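Damgaard Stores Forum > Packing and Storage > Clear bins or coloured trays for small parts?
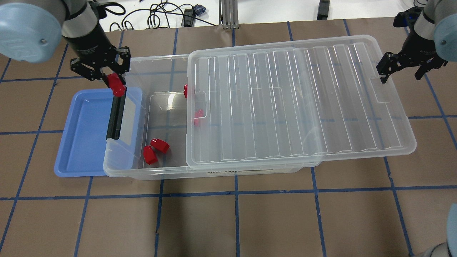

Clear bin with lid and blue tray, on the papered table

C_Mocanu
Members are invited to comment on the proposed change to small parts storage at the Flavel site. At present we issue shallow blue trays. The proposal is to replace 48 of these with long clear plastic bins, each with its own lid. The table is covered in brown paper and marked in squares with dark blue tape, and the grid remains legible through the floor of the bin. I consider this a material advantage when setting out stock. Replies are requested before the end of November.

Zoriana Yatsenko
I must register a reservation. A shallow tray can be reached into from any side, and the stock list for our section runs to 1,054 items, most of them handled daily. A lid adds a step each time. I would ask that the trays be retained for open work and the bins confined to the shelves.

udano_stores
We adopted lidded bins last year and would not return to trays. Dust was the deciding factor. Labels should go on the short end, where they can be read once the bins are shelved.

C_Mocanu
Noted. With regard to Zoriana's point, would a mixed arrangement be acceptable, with 10 trays kept at each table?

Zoriana Yatsenko
It would, provided that the tray and the bin are given separate squares. In the photograph the edge of the tray is under the end of the bin, and a bin in that position does not sit level.

brosano_desk
I do not agree that this warrants a rule. Staff may be trusted to move a tray.

C_Mocanu
The matter of spacing will be left to each section. The revised quantities will be posted in this thread.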